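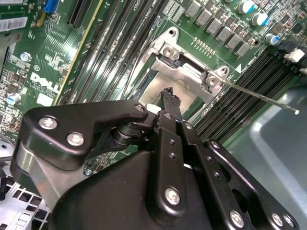 Re: December newsletter archive, old machines
From: Elif Naz Yaman
Date: Tuesday, July 9, 2024

On the list last week, Mathew wrote:
> Does anyone still have the Clurkolstead newsletters from before
> the move? I need the December ones for the index. I was told
> they were on the office desktop, but I can't find a copy.

I have most of them. There are 294 files in the folder I copied over, mostly in the old Brareck format. Sukurix opens them fine, but the columns shift and you lose the page numbers, so check those against paper before you index anything. 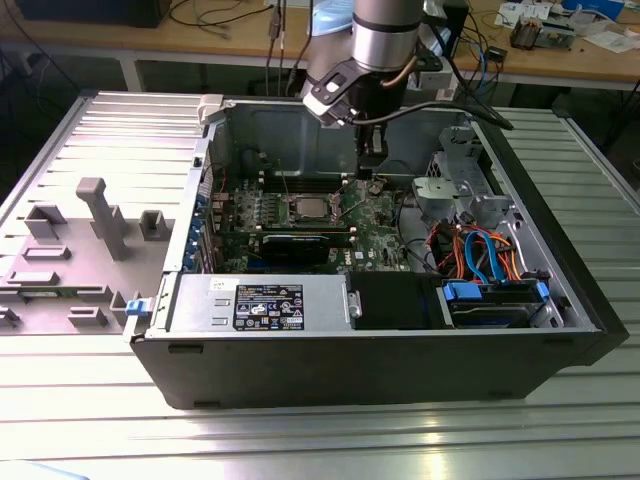
Desktop tower with the side panel off.

Eight issues are missing. Two of those I have on paper and can scan this month. For the rest I would try the library, which kept a bound set — ask at the desk, it isn't in the catalog.

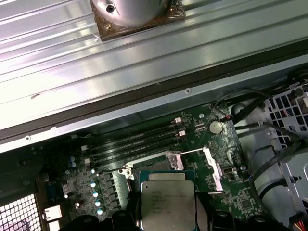
The index itself stands at 376 entries. Please keep last names first and leave the spelling as printed, even where it is plainly wrong. I'll send the folder tonight in two parts, as the list won't take it in one.

Elif Naz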